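Skollis Servierset Rosa – Schale mit zwei Henkeln, Spatel dazu

Art.-Nr. 567. Lieferbar ab Lager Waltside, Versand meist am nächsten Werktag.

Flach, rund, glatt innen. Für Aufläufe, Dips, Teig zum Anrühren, Obst auf dem Tisch. Farbe: Blassrosa. Andere Farben erst wieder ab Mai, bitte nicht einzeln anfragen.

Schale mit Spatel 42 Euro
Ersatzspatel 110 Kronen (nur Shop Seixas)
Ab 200 Euro versandkostenfrei

Rückfragen zu Mengen an Érica Vieira, Reklamationen an Damián Lucero. Bitte Rechnugsnummer angeben.

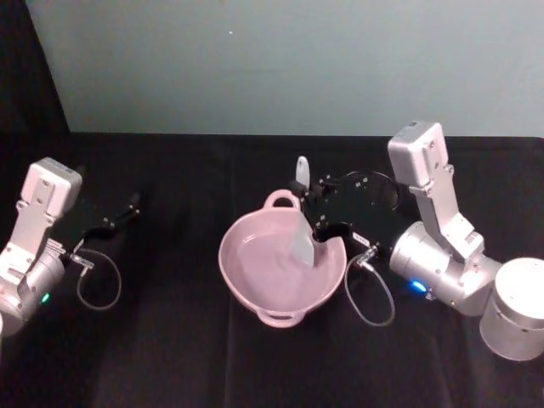
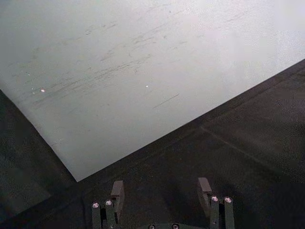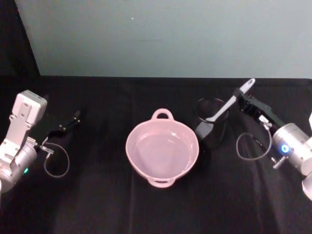
Pflege ist schnell erklärt: warmes Wasser, Spülmittel, weiches Tuch. Keine Stahlwolle, kein Scheuerpulver – die Glanzfläche innen nimmt das übel. Spatel nach Gebrauch gleich abspülen und trocknen lassen. Wer ihn aufhängen will: kleines Loch am Griffende, wie im dritten Bild, passt auf die meisten Haken. Schale nicht an nur einem Henkel tragen, wenn sie voll ist. Rückgabe unbenutzt und im Orginalkarton.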